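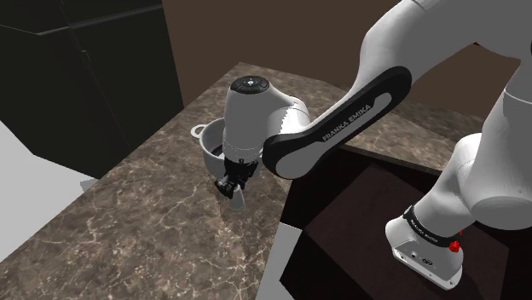
Grulton stale-frame fault

The Grulton stale-frame fault was a software fault in Grulton, a simulator for robot manipulation in kitchen settings. Under certain conditions the motion planner received the pose of an object from an earlier trial, and the simulated arm was sent to a place where the object no longer stood. The fault was found in August during a set of pot-and-counter trials at Proltach and was corrected in the next release of the scene loader.

Background

Grulton runs tabletop and countertop tasks with a fixed-base arm and a gripper. A typical task asks the arm to grasp a small object near a pot and place it in the pot. At the start of each trial the scene loader resets the arm, shifts the movable objects by a random offset, and writes the new poses to a shared table. The planner reads this table once, before the first motion.

Physics and planning run as separate processes. The planner keeps its own copy of the collision shapes, built from the same table.

Description of the fault

The loader marked the table as ready after the first object had been written. If the planner read the table at that moment, it took the new pose of the first object and the old poses of all the others. In most scenes the pot was written first. The planner then had a correct pot and a misplaced target.

Three results were recorded:

Empty grasp. The fingers closed beside the object. The trial was scored as a grasp failure.
Rim contact. The approach path crossed the real position of the pot, and the wrist or gripper pressed on the rim.
Counter penetration. The fingers were driven into the countertop, and the contact solver returned large forces until the trial was stopped.

The fault depended on timing. It was rare on a lightly loaded machine and more frequent when many trials shared one processor.

Discovery

Floarea Grecu noticed that failed trials in one batch tended to repeat the gripper target of the trial before them. The batch held 3,000 trials, of which 300 were replayed with full logging. In 13 of the replayed trials the planner's object pose matched the previous trial exactly. Liviu Sima traced the match to the ready flag.

An earlier report by Kusum Bhatt had described the rim contacts but put them down to a coarse collision mesh on the pot handle. The mesh was refined, with no change in the failure rate.

Correction

The flag was moved to the end of the write, and a trial number was added to each pose entry. The planner now refuses a table with mixed trial numbers and waits up to 6 seconds before it ends the trial with an error. A force limit on the gripper links was added at the same time.

Effect on published results

Scores from the Wulstead task set that had been computed with the affected loader were withdrawn and run again. Policies that read object poses from camera images were not affected, though their scripted baselines were.

See also

Koller contact solver
Scene reset
Race condition

Search articles Enter a term Go

Contact the editors | Copyright and reuse | Back to top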